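Folding tables, cloths and a glossy white top

Posted Aug 9, 2026

The folding test has moved to the white table. The old one had a raw edge that snagged hems, and I was tired of picking threads out of it.

For anyone who has not read the November post, the job is to work out a flat fold for plain grey cloths so that they stack without leaning. The cloths go to the counter at Mornulton, where they live on a narrow shelf. A stack that leans falls off the shelf. The old method was a half fold, then thirds, and it put every thick edge on the same side.

Current method:

Lay the cloth out with the hemmed side down. Smooth from the middle to the corners using the flat of the hand. Fingertips leave ridges.

Fold in half across the long side. Leave the top layer short of the bottom layer by the width of the hem, so the two hems sit next to each other and don't stack up.

Fold in half again the other way and press along the crease once.

Turn every second cloth end for end when it goes on the pile.

With the old fold, 40 cloths made a pile that tipped at the first knock. With the offset hem the same number stands up on its own, although I would still split it into 2 piles for the shelf.

The surface matters more than I expected. A glossy top lets the cloth slide, which is good for squaring up corners and bad for the first smoothing pass, when the whole thing wants to travel. I tried a rubber mat from Kerr under it. The mat gripped well but also held the cloth in whatever shape it landed, so each wrinkle had to be lifted out by hand. The mat is back in its tube.

Fabric weight is the other variable. The Brestport cloths are heavier and take a crease straight away. The Prondach ones are softer and spring back, and they need a longer press on the second fold. I no longer mix the two in one pile, as the soft ones bulge in the centre and push everything above them off level.

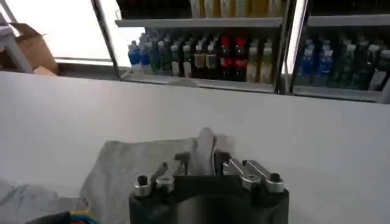
Starting condition is the part I have been least strict about. A cloth dropped in a heap takes longer to open than one that comes off a pile, and my earlier notes lump the two together. From now on each cloth gets dropped from the same height before timing begins, and anything with a twisted corner gets timed like the rest.

The log now stands at 1,245 folds, nearly all of them with the old method, so the comparison is lopsided for the time being. I'll run 4 more batches with the offset hem before changing anything else. After that I want to try washing a batch without softener to see if the Prondach cloths hold a crease any better.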